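Trumonley valley road over the September break: anyone been up yet?

oliwia_w
Planning to drive up to Trumonley for the long break and I keep reading that the valley road is a parking lot. My cousin left Ultbridge after breakfast and got to the lake after dark. It's 85 miles! But the photos she sent are so gorgeous that I still want to go. Has anyone found a time of day that works, or should I pick somewhere else?

boonmee.t
Go, go, go. I was up there with my two kids and we loved every minute that wasn't spent behind a tour bus. We left Ultbridge at 4 a.m., kids asleep in the back, and rolled into the upper village in time for the bakery to open. The water is the greenest I've seen it, and the larches on the far side are starting to turn. Coming back down is the bad part. Everybody leaves after lunch and it all jams at the one-lane bridge.

Switchback
I live halfway up and I'll be the grump. Please don't all come at once. The gate counter passed 2000 cars before noon and the lake lot holds 700. You can do that math yourselves. The rest end up on the shoulder, in the hay meadow, and across my driveway. An ambulance had to back up the whole stretch below the sawmill because two vans wouldn't give way to each other.

oliwia_w
Ouch, sorry Switchback. Would it help if people took the bus up? I'm happy to do that if it runs.

Switchback
It runs. It also sits in the same line as everyone else, so the timetable is a work of fiction after 8 in the morning. But yes, a full bus beats forty cars. I'd take the first one.

ynomura
Big fan of the first bus! It was half empty when I rode it and the driver pointed out the old mule track on the way, which I'd never noticed in ten years of driving past. I walked down it afterward from the upper village to the sawmill stop, a bit under three hours with a long lunch, and it was the best part of the whole trip. Knees complained, rest of me was thrilled. Bring cash for the bus, the card reader was dead.

Lozano_M
I don't agree that visitors are the problem, with respect to Switchback. My family has the guesthouse above the church and those few days pay for our winter heating. What we need is a lower lot with a shuttle, the way Michalski Pass does it. They had worse lines than us and now you park at the bottom, hop on, and you're at the top before your coffee gets cold. It's wonderful.

Switchback
Michalski Pass has a two-lane road and a flat field at the bottom. Where's our flat field? The only one belongs to people who grow hay on it.

Lozano_M
The old gravel pit! It's been sitting there for years.

Switchback
Floods every spring. Fine for September, I'll give you that.

boonmee.t
See, you two nearly agree. I'd pay for a shuttle from the gravel pit without blinking. The kids would think the shuttle was the main attraction.

Witold Wróbel
Oliwia, if you do drive, fill up in Ultbridge. The pump at the upper village ran dry on the second day and there was a line of people just waiting for the tanker. Also download your map before the gorge, there's no signal from the tunnel to the church. I've been going up since I was small and I still get a lump in my throat coming out of that tunnel. Even in traffic. Maybe more so in traffic, you get longer to look.

And go left at the lake, not right. Right is where all the cars stop. Left goes to the Trilus meadows and ten minutes along it you'll have the path almost to yourself.

oliwia_w
Left at the lake, got it, thank you! Is the Trilus path okay for someone with a bad ankle?

Witold Wróbel
As far as the second footbridge, easily. Past that it gets rooty.

ynomura
Seconding the left side.

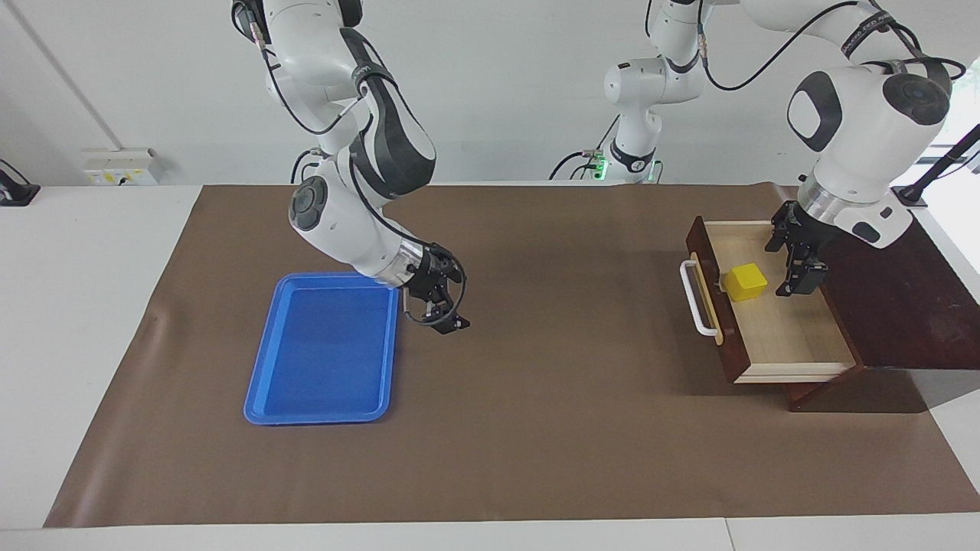
Blue tray in the first one, open drawer in the second.

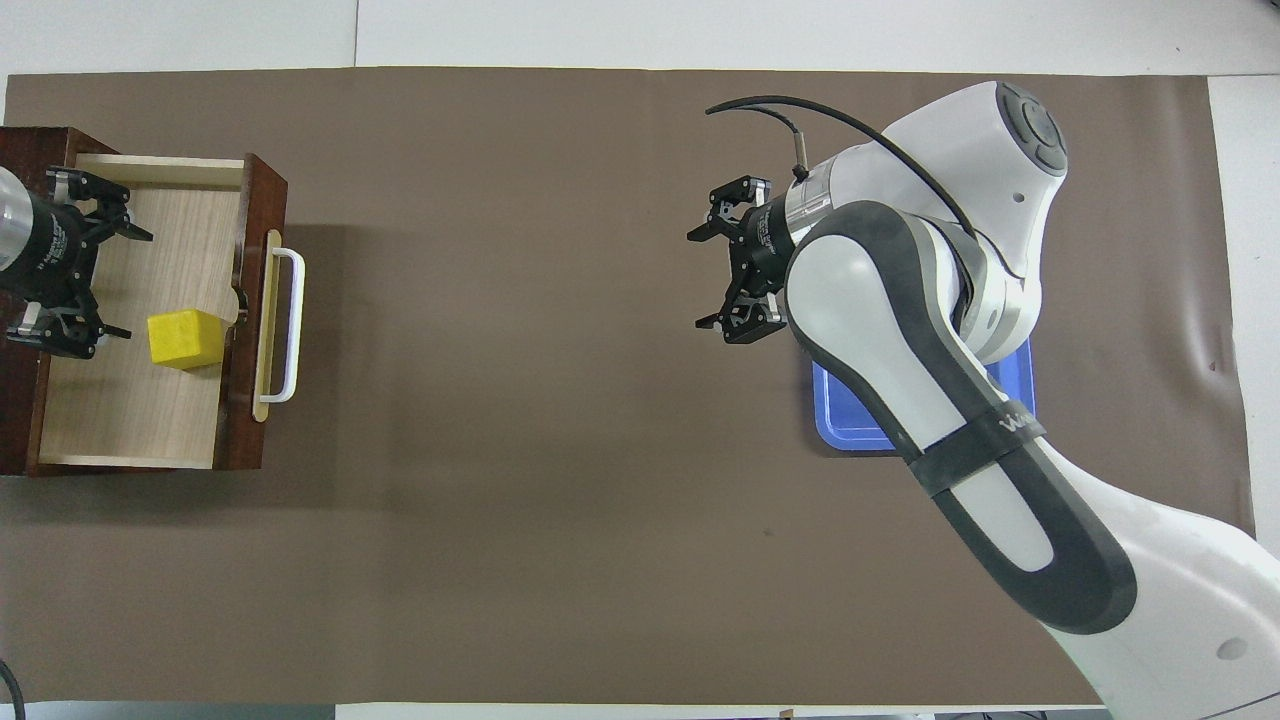

Anyway, on the ankle: there's a bench right at the second footbridge, facing the water. I ate my lunch there and stayed far too long. The bus back from the lake was packed, so get to the stop early or walk down to the church and catch it there. It's a nicer place to wait.

Lozano_M
And if you wait by the church, come up and say hello. There's plum cake until it runs out.

oliwia_w
Okay, decided! First bus up, left at the lake, bench, plum cake. Switchback, I promise my car will be nowhere near your driveway.

Switchback
Then you're welcome any time. Try the plum cake, she's right about that one.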